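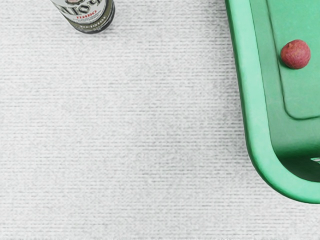

Wednesday, bench 2

Carried on with the ribbed cotton samples for the Hellamis order. The question is still whether the ribs stay straight after washing, and whether we can get away with the cheaper backing. Gudrun Harms wants an answer before she orders the rest of the yarn.

Cut list

Three strips from the Skestley roll, ribs running the long way. Three more from the old Hayashi roll, same direction. All six overlocked on the short ends only. I left the long sides raw to see how far they fray. Marked each one in the corner with laundry pen, S1 to S3 and H1 to H3. H2 was cut slightly off grain and I noticed too late. Kept it in, but don't read much into its numbers.

Wash

One load, warm, normal spin, no softener. Line dried overnight by the back door. I didn't iron anything before measuring. Last time we ironed half of them and the results were no use to anyone.

Before the wash every strip was 857 mm long, measured on the steel rule with the strip lying flat and not pulled. After drying:

S1 lost 16 mm
S2 lost 16 mm
S3 lost a bit less, but the end had curled and I don't trust the reading
H1 lost 6 mm
H2 lost 6 mm (off grain, see above)
H3 lost 6 mm

So the Skestley cloth shrinks more than twice as much as the Hayashi. The ribs on S1 and S2 also pulled closer together near the overlocked ends and made a slight wave. You can feel it with a thumb more easily than you can see it. The Hayashi strips lay flat as soon as they came off the line.

Fraying on the raw sides was worse on the Hayashi. H1 shed a long thread down the whole length and left a fuzzy edge. A double fold hem would take care of that, and Hellamis asked for one anyway.

Backing

Tried the Gistus iron-on backing on a scrap of each. It took well on the Skestley scrap at medium heat. On the Hayashi it bubbled between the ribs until I put a damp cloth over it and pressed a second time. Peeled a corner of both after they had cooled. Skestley held. Hayashi came away clean with very little force, so the second press only made it look right.

Gudrun thinks the ribs are too deep for the glue to reach the bottom and suggests pressing from the back. Worth one more scrap. If that doesn't work, we sew the backing on and add the time to the quote.

Other things

The overlocker is skipping again on the left needle. Changed the needle and rethreaded it, which helped for two strips. Tension dial probably needs looking at. Please don't use it for anything that has to go out.

The good shears are at the sharpener until next week. Use the orange ones and take it slowly on the thick ribs.

To do

Recut H2 on grain and wash it with one new Skestley strip.
Press the Gistus backing from the wrong side, medium heat, longer hold.
Ask Skestley whether they sell the same rib preshrunk, and at what width.
Move the leftover Hayashi off the floor and onto the rack.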